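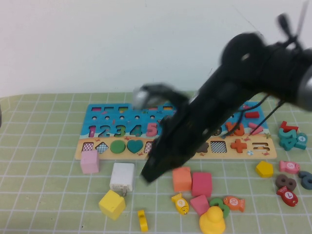
# Leave the boring bits in

There is a custom in my trade, which is teaching robot arms to pick things up, of throwing away most of what the arm saw before anyone tries to learn from it. We call this cleaning. You record somebody steering the arm through a job, you go back over the recording, and you cut the part where the arm dithered, the part where it went for the duck and came back with a fistful of air, and the long dull trips between one toy and the next. What remains is a string of small triumphs. We feed these to the model and then complain that it has no idea what to do when it misses.

I cleaned data this way for years and was quite proud of how neat mine was. I now think most of it was vandalism.

My change of heart dates from February, when we ran the Hemlow sorting task both ways. The task is a child's puzzle board, plus numbers, blocks, fish and whatever else has got into the toy box, spread over a green gridded surface for the arm to deal with. We had 900 recorded attempts. Brijesh Rathore trained one model on the trimmed set, as we always had, and another on everything, dithering included. Same network, same training time, same toys. Then each got 12 fresh layouts, with two tries at each piece before we called it lost.

The trimmed model finished 2 of the layouts. The untrimmed one finished 11.

I should like to say I predicted this. I had in fact told Brijesh it was a waste of a week, in writing, and he has kept the email.

What the numbers leave out is how the two models behaved when they got it wrong, and this was the part that converted me. They missed about as often as each other on the first reach. The trimmed model would close on nothing, carry the nothing over to the board with great ceremony, and set it down in a hole. Then it would go back for more. It had never seen a miss, so it had no notion that one had taken place. The other model would close, wander off a little way, hang there looking at the floor, and come back down from a different side. It was ugly to watch. It looked, I'm sorry to say, a lot like me steering.

Now, the case for trimming isn't stupid, and I made it often enough to do it justice. Storage costs money. Training costs more. People steering robots do daft things, especially after lunch, and you don't want the arm to learn the daft things. Above all, the wrist camera spends a shocking amount of its working life looking at nothing you'd care about.

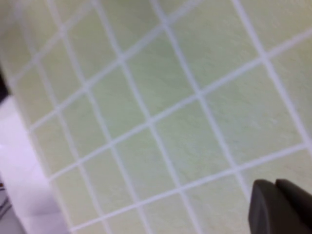
A few hundred views of pale green squares and the end of your own finger don't feel like knowledge. When I trimmed, they were the first to go, and I went through them at a gallop. But think about what the arm needs when it has missed. It needs to know that an empty view is a place one can be in, and that there are ways out of it. If every empty view has been cut, the first one it meets on the job is the strangest thing that has ever happened to it, and it behaves accordingly.

The group at Flevska have a reply to this, which is to keep the good takes and add a separate set of staged recoveries: start the arm somewhere silly, record it getting back. I've tried it. It works better than trimming alone and I've nothing against it, except that people staging a mistake are terrible actors. They start somewhere silly and go straight home, like a child told to pretend to be lost in its own kitchen. Real misses have a bit of confusion in the middle, and the confusion seems to matter.

Saraç, who reviewed our write-up and signed the review, thinks 12 layouts is too few to hang a sermon on. Quite right. I'd be happier with more, and with a second task that has no toys in it. The people at Sommont have promised to try the same comparison on folding cloths, where for all I know the result will come out backwards. Cloth does that to people. There is also a kind of recording I'd still bin without a pang: the ones where somebody has knocked the camera, or left the arm parked and gone for tea. I'm arguing for keeping hesitation, and tea is a different matter.

But I would like us to stop using the word "clean". It settles the argument before anybody has had it. Call the trimmed set trimmed, say in the paper how much was cut and who decided, and put the offcuts somewhere the rest of us can get at them. Ours are going back in with the others this month. A fair number, I'm afraid, were deleted for good some years ago by a very tidy man.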